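Home | Products | Newsroom | Support | Contact

Hartley releases Pindasik 2 for teaching robot arms by demonstration

2018-02-23. Hartley today released Pindasik 2, software that records a task as an operator guides a robot arm by hand or steers it from a remote handset. Joint positions and gripper width are logged together and stored as a single file. The release adds 21 starter tasks, mostly picking and placing small items such as fruit, cups and bowls.
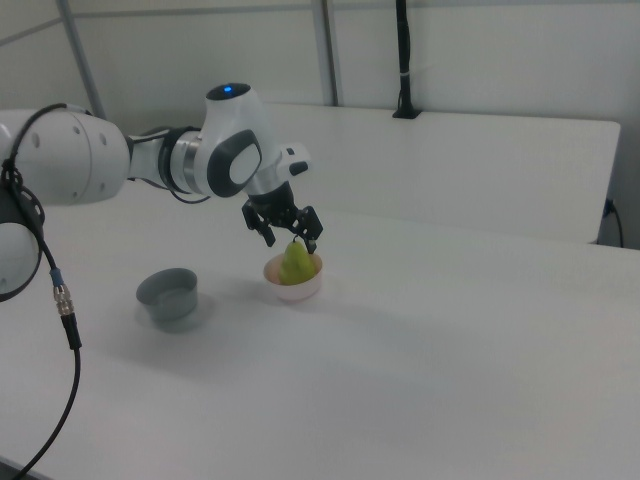

Recordings can be trimmed, joined and replayed at reduced speed before they are used for training. In trials at the Denen workshop, operators made 375 recordings over 47 shifts. Existing licence holders receive the update free of charge. Support for the Fekeck handset follows in June.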